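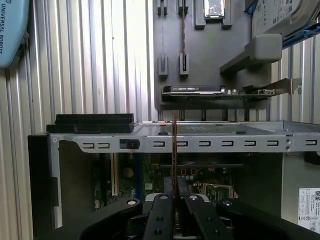
Tetteh Dogbe wrote back that 80 N was far too much for anything thinner than a drive caddy, and that before we blamed the fingers we ought to read what the controller was really sending them. Fair enough. I had been blaming the fingers for two days by then, and rather enjoying it, so that was a useful nudge and I'm putting it at the top where the next person will find it.

Ticket 281
Subject: Expansion cards tilt in the grip on insertion, Brukent fingers vs. Irnora fingers
Opened by: Lutfa Bepari
Opened: 2 April 2026
Status: Open, workaround in place
Priority: Normal

Hello all, and thank you for your patience with me on this one. I know the ticket got long. I've tried to tidy up my notes so they run in order, but a few things were added as I remembered them.

What we're trying to do
We have two sets of parallel fingers on trial for the PC assembly cell, the Brukent set and the Irnora set, and we need to pick one before the August order goes in. The job is the same for both: take a card from the holder on the gray panel, carry it over the open chassis, line it up with the slot and push it home. Then the same again with memory, which I'll come to.

What goes wrong
With the Brukent fingers the card leaves the holder nice and straight and then leans a little as soon as its lower edge touches the slot. The arm keeps pushing, the force limit trips, and we get a protective stop. It's a small lean, and if you aren't watching the wrist camera you'd swear the card was upright. With the Irnora fingers it leans less, but the pads are wider and I have to be careful near the sheet metal rail on the way in.

Log

Step 1. Cleaned the pads on both sets with alcohol and a lint-free cloth. No change, though they did look much nicer.

Step 2. Ran the taught insertion 200 times with the Brukent set at the default grip force. Nine stops. They weren't bunched together, so I don't think anything was slowly working loose, but I checked the finger screws anyway and they were snug.

Step 3. Following Tetteh's note, read the force value back from the controller. The Dewan plugin was set to 25 N on its own screen, and the value going out was 80 N! The plugin goes back to its stored default whenever the program is reloaded, and the screen doesn't refresh to show it. I reloaded it several times to be sure and it did the same thing each time. I've sent this on to Dewan support as a separate matter.

Step 4. Forced 25 N from the main program, right before the grip command. Ran another 200 insertions. Two stops, so a great improvement, but still two more than I'd like to explain to anybody.

Step 5. Swapped to the Irnora fingers, same force, same taught points apart from the tool offset. One stop, and I'm fairly sure that one was mine – I had nudged the fixture with my elbow while reaching for my tea and didn't re-zero it.

Step 6. Moved on to checking room around the memory slots, the part of the board I was most worried about. I slowed the arm right down and jogged it by hand, stopping every so often to look at the wrist view.

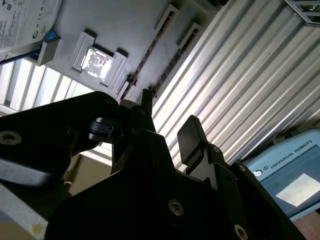
Fig. 2: Finger clearance check by the two memory slots, wrist camera view.

I was pleased with the camera for this. The Clisell unit holds focus closer in than I expected, and I could judge the gap at the fingertip without crouching beside the arm. It does struggle with the daylight from the window, and anything white and shiny tends to wash out. Closing the blinds properly would help, and so would fixing the exposure. I haven't tried either yet.

Workaround for now
Set the force in the main program every time, directly before the grip, and ignore what the plugin screen tells you. Please don't save over the taught points while you're in there – copy the program first and put your initials on it.

Still to do
Memory insertion with both finger sets at 25 N.
Fixed camera exposure, then repeat the clearance check.
Ask Irnora if they can supply a narrower pad for around the same price.
Wait for Dewan to answer about the stored default.

Reply from Tetteh Dogbe
Good find on the reload. Could you try 30 N before we settle? At 25 I'd worry about the heavier graphics cards slipping during the carry. I'd also hold off on ruling out the Brukent set until it has had its turn at the memory.

Reply from Lutfa Bepari
Will do, and thank you, I hadn't thought about the heavier cards at all. I'll run 30 N on both sets and add the numbers to this ticket.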